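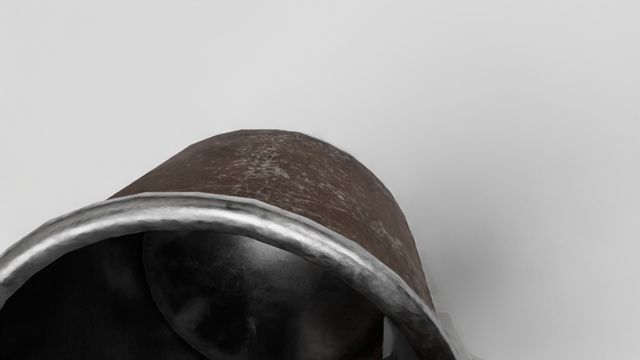
14/07/2025

Equipment planning, bin picking cell. Carola needs the list before the budget meeting, so this is mostly me getting the numbers in one place.

Where the sim work stands: the metal container model loads with the new textures, rusty outer wall, silver rolled rim. The rim is the part that matters for us. Its profile is round and it stands out from the wall, so any gripper with a wide body loses room at the mouth before it gets anywhere near the parts. Inside it gets dark fast and the wrist view doesn't give much to work with. Both of those affect what we buy.

Gripper. Two candidates, the Kirico two-finger and the Witier slim one. Kirico quote is 2579 with the mounting flange, fingers extra. Witier hasn't sent a price yet, Janelle asked again this morning. I'd like to hold the gripper line open until we have both. If Witier comes in higher I still lean that way for the narrower body, but I want to see the container run with both models first. Kirico sent a CAD file that imports fine. The Witier one came as a single solid and I had to split the fingers off by hand, collision shapes still rough.

Finger pads: 288 for the set from Qureshi. Janelle thinks we can print our own for the first month and I agree for testing, but the printed ones on the old cell wore through and we lost time swapping them. Put the set in the budget anyway.

Lighting. Not on the original list. Ring light on the wrist, or a bar light fixed over the bin. The bar is cheaper and keeps weight off the arm, but the rim throws a shadow on the near side. Try both in sim before asking for a quote. Need to turn down the ambient level first, the default gray backdrop is too kind – our corner of the shop looks nothing like that.

Arm. No change. We keep the one we have and move it over from the Gusta job when that finishes. Reach is OK on paper. Lead time on a new controller cable is up to 17 weeks, so that order goes in now even if the rest waits. Asked Carola to sign it separately.

Containers. We should buy real ones early. The model is cleaner in its geometry than anything from the shop floor, even with the dents painted on the rim. Eight would be enough to get some spread in shape. Used is better than new for this. Carola will ask the yard what they want for them.

Spares and small stuff: bolts, cable clips, one more e-stop box. Comes out of consumables, leave it off the list.

Open:
Witier price (Janelle)
Cable order signature (Carola)
Run both gripper models against the rim, log clearance at the steep approach (me)
Bar light vs ring light in sim (me)
Ask if unspent money carries over past January – if it does, lighting can wait

Collision mesh on the container is still the coarse one. Swap it before logging any clearance numbers, the coarse mesh closes off part of the mouth.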